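4.2 Release format and resale listings

The second part of the study looks at how the format of a release affects what happens to the shoes afterward. We compared two formats used by the footwear label Potia. In the first, called an open restock, a style that has sold out is put back on sale at its original price for a fixed window. In the second, called a draw, buyers register in advance and a limited number are allowed to pay. Potia used both formats for its low-top runner, the Flokach, which made it possible to compare them without changing the shoe.

Listings were collected from Ultton, a secondhand marketplace that handles footwear and outerwear. We saved every listing that named the Flokach in its title and gave a size, a color and an asking price. Bundles of two or more pairs were dropped. So were listings where the seller had typed the same text for more than one account, as these could not be tied to a single pair. After cleaning, 3,849 listings remained. Of these, 2,544 followed a draw and the rest followed an open restock.

Each listing was coded for condition (unworn, tried on, worn), for whether the original box was offered, and for the gap in days between the release and the first appearance of the listing. Coding was done by the second author, Noreen Geraghty. Kumiko Takeda then coded a random subset of 200 listings without seeing the first set of codes. Agreement was high for box and condition. It was lower for color, mainly because sellers used their own names for two of the gray versions, and we merged those two into one category before the analysis.

Asking prices after a draw were higher than after a restock in every size group. The difference was largest in the smallest and largest sizes, where fewer pairs were made. It was also largest in the first days after release. By the end of the collection period the two price lines had moved closer together, although they did not meet. Pairs without a box were listed lower in both groups, and the size of that discount did not depend on format.

The share of unworn pairs also differed. After a draw, most listings were for unworn shoes. After a restock, a larger share had been tried on or worn, and these came up for sale later. We read this as a sign that restock buyers more often bought a pair to wear and sold it when it did not fit or was no longer wanted. The listings do not record why a seller is selling, so this remains an interpretation.

4.3 Survey of buyers

To get at motives more directly, we sent a short survey to people who had bought footwear on the Breathnach mailing panel. The invitation went out on 11 July 2024 and the survey stayed open until the middle of August. We received 800 complete responses. Respondents were asked which format they had last used, whether they had received the pair they wanted, and what they planned to do with it.

People who had entered a draw were more likely to say that they would sell the pair if the price was right. They were also more likely to have entered for a color they did not especially like. Restock buyers gave fit and comfort as their main reasons, and many already owned an earlier version of the same shoe. A few in both groups wrote that they had missed a release because the page would not load – a complaint we had not planned for and did not code separately.

Answers on price were less clear. Both groups thought the retail price was fair, and both thought resale prices were too high, including those who had sold a pair themselves in the past year.

Figure 3. Brown work surface with rounded corner and white tray.

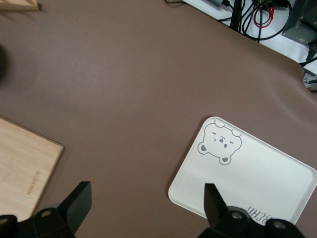

4.4 Limits of the data

Asking prices are not sale prices. Ultton does not publish the final amount paid, and sellers may accept offers below the listed figure. If sellers who entered a draw start high and then accept less, the gap reported in 4.2 would be too large. The order of the size groups should be less sensitive to this problem.

The survey has a different weakness. Panel members chose to join and may follow releases more closely than other buyers. We did not weight the responses. The two sources cover different people and were not linked at the level of the individual, so a survey answer cannot be checked against a listing.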